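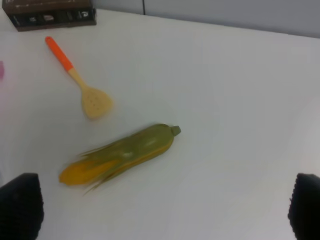 Toy corn between the gripper fingers at Clotidano, with a slotted spatula behind it.

The operator at Clotidano has recorded 300 examples for Musta, the company's grasping model, and threw out 51. "Mostly my fault," she said. "I hesitated, and the model learns the hesitation."

She works in shifts of two hours, moving the toys before each take. "If the corn is always in one spot, it learns the spot."

Asked which items she dreads, she named the spatula. "It's flat. You have to come in low."

The next set starts with cups. "I haven't tried those yet," she said. "We'll record a few and look at them."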